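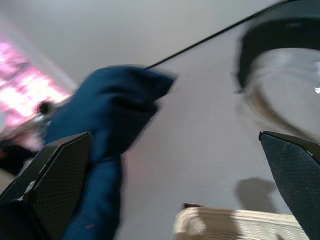

Blue fabric, all bunched up. Soft stuff, Peria territory.

Bastaso Peria Basket — Rectangular, Cream

In stock. Ships from our own shelves.

Page updated November 15, 2022. New batch is in, the old listing had the wrong weight on it, fixed now. Thanks to everybody who wrote in.

The short version

Cream wicker basket, rectangular, flat bottom, braided rim. For cloths, gloves, hats, dish towels, whatever ends up on the chair by the door. Open top. No lid, no liner in the box. Liner is sold separately (see further down, people miss it).

What it's for

Soft things mostly. We get asked this a lot so — yes to kitchen towels, yes to cleaning cloths, yes to winter gloves and scarves. Yes to baby clothes. Toys fine if they aren't heavy. Firewood no. Potting soil no, please, one customer did and wanted a refund. Magazines OK, but stand them up along the long side or they slump.

Folding is optional. Half the reason people buy a basket is so they can stop folding rags. Grab a handful, drop it in, done. If you do fold, thirds works better than halves for a dish towel, they stand up on edge and you can see which is which.

Weave and rim

Fine weave, close together. Small stuff stays put — hair ties, clothespins, the odd sock. We went to a finer weave with the last version after complaints about things poking through the sides. The Brekke has a wider, more open weave and is better for anything that needs air, damp swimsuits and so on. Peria is the neater looking one of the two.

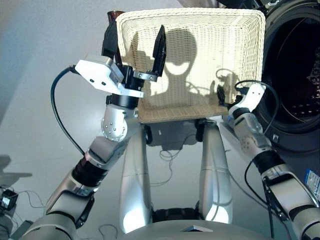
The bottom is where cheaper baskets go wrong. They bulge, then they rock, then the shelf gets scratched up. Peria has a flat woven bottom in the same off-white as the rest, and when it's tipped forward like this you get a good look at how regular the strands run, with the thicker braided edge standing a little proud of them around the rim. Color is a warm cream, not a bright white. Against a white shelf it will look slightly yellow. Order the Stovska in white if you need a dead match, though that one is round and costs more.

No feet on it. Slides OK on wood, less OK on carpet. Felt pads will stick to the underside if you press them onto the flatter strands and leave them overnight.

Details

Model: Peria, cream
Shape: rectangular
Weight: about 500 grams empty
Handles: none, lift by the rim
Lid: none
Liner: not included
Indoor use only
Assembly: none

Lift with both hands, one each end. The rim will take being lifted by one side when the basket is empty, just don't make a habit of it when its full. The braid is tough but it's still wicker.

Cleaning

Shake it out over the trash. Vacuum with the brush head, low setting. For marks, wipe with a barely damp cloth and let it dry upside down with air under it. Don't soak it. Don't put it on a radiator — gets brittle. Don't hose it down in the yard either.

Loose end sticking out? Snip it close with nail scissors. Don't pull.

Dust collects where the braid meets the weave. Old toothbrush.

Sets and liners

Sold singly. If you want a row of them for a shelf, order together so they come from the same batch, the cream varies a little from one to the next and we can't match it later. This batch is 300 baskets. Last one was gone before we got the page up properly.

Cotton liner fits Peria only. Does not fit Brekke, wrong corners. Machine wash, cold, will shrink a bit the first time, it's cut large for that reason. Ties at the corners. Natural only at the momment, gray coming.

Reviews

1,138 Perias sold since we started keeping count, and the note we get most is that the photos make it look bigger. Measure your shelf first and write to us, we'll tell you if it goes in.

"Bought one for the dish towels, went back for another for the hats. Corners are still square."

"Color is creamier than I thought. Kept it anyway."

"Nice basket. Wish it had handles."

Noted on the handles. Looking at it for the next version, no promises.

Shipping and returns

Packed one to a box, no plastic. Stacked sets go out nested with paper between. Returns within 30 days if it's clean and dry and hasn't had the cat in it. Keep the box till you're sure.

Arrived squashed? Send a photo before you do anything else. Often a rim that's been pushed in will come back if you mist it lightly and leave it overnight with a few books inside. If it doesn't we swap it.

Questions on sizes, batches or wholesale go to Vilgot Vik at the shop adress. Put "Peria" in the subject line or it ends up with the Stovska orders.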